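List: Lustelstead Kitchen Gardeners
Subject: Re: peppers staying green, and saving seed
3 comments · 4 shares

Hello all,

I answer the message from last night in parts, because there were several questions in it. I have grown sweet peppers in Lustelstead for some years now, first on a balcony and now on the allotment side near the Edevmont road. English is my second language, so please ask if something is not clear.

> My plants are healthy and full of fruit but everything is
> still green. Do I wait or do I pick? And can I keep seed
> from a pepper I bought at the shop? It was a very good one
> and I would like to have the same next year.

1. Wait or pick

A green pepper is an unripe pepper. You can eat it, of course, but the seed inside is not ready and the taste is more bitter. From full size to full colour it takes my plants about 4 weeks, and in a cool autumn longer. If the nights are already cold, I take off all the new flowers and the very small fruits, so the plant finishes what it has. For eating I like them when the red goes all the way up to the stem, with no green on the shoulders.

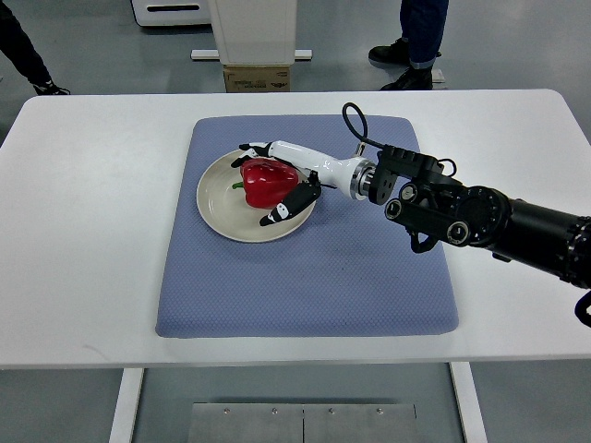

2. Seed from a shop pepper

You can, and it will probably grow. But most shop peppers are hybrids, and the children of a hybrid are not the same as the parent. I did it once with a very sweet long one and got three plants with three different fruits, one of them with skin like leather. If you enjoy surprises, do it. If you want the same pepper again, buy a named variety that is not a hybrid. I grow Benkirane, which ripens early enough for us and has thick walls. Udaneo is sweeter but with me it drops its flowers in hot weather.

3. How I take the seed

Choose the fruit first, before you choose the plant. No, this I wrote badly: choose the best plant, and then on this plant the best fruit, and tie a bit of wool on it so it does not go into the salad. Leave it until it is fully coloured and then some days more. After picking I keep it indoors on a plate until the skin just begins to wrinkle. Then cut around the stem, pull out the core and rub the seeds off with the thumb. There is no need to wash them. Dry them on a plate and not on kitchen paper, they stick to the paper and you will be angry in April.

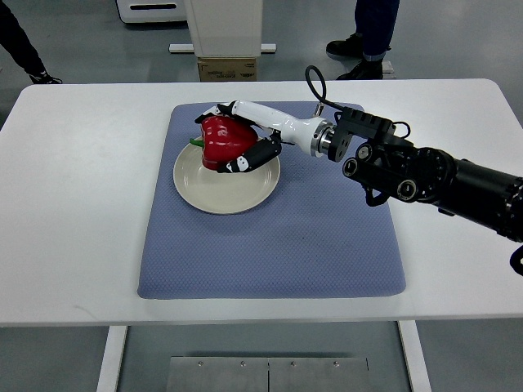 Another member wrote to me off the list that she always washes hers, and that floating seeds should be thrown away because they are empty. I tried this with half of my seeds and the floating ones came up almost as well as the others, only a little slower. So I don't throw them.

The seeds are dry when they break and do not bend. With me this is two weeks in the kitchen, away from the cooker. I put them in a paper envelope with the name and the year, and the envelope in a jar. They stay good for three years at least — after that I sow them thicker.

One more thing about the distance. Peppers mostly pollinate themselves, but the bees visit also, so if your neighbour grows hot ones you can get a hot surprise. I put a small bag of old curtain over one branch before the flowers open, and take it away when the fruits have set.

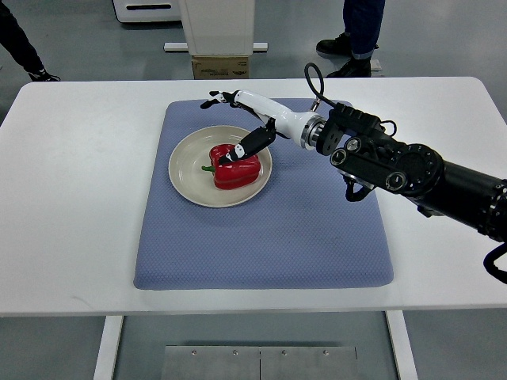
Red pepper on a cream plate.

I have spare Benkirane seed if somebody wants to try it. Write to me directly and not to the whole list, please, and say if you have a greenhouse or only outside ground. For outside ground I would sow in March on a warm windowsill and not put the plants out before June.

Good luck with the green ones!

Reply · Share (4)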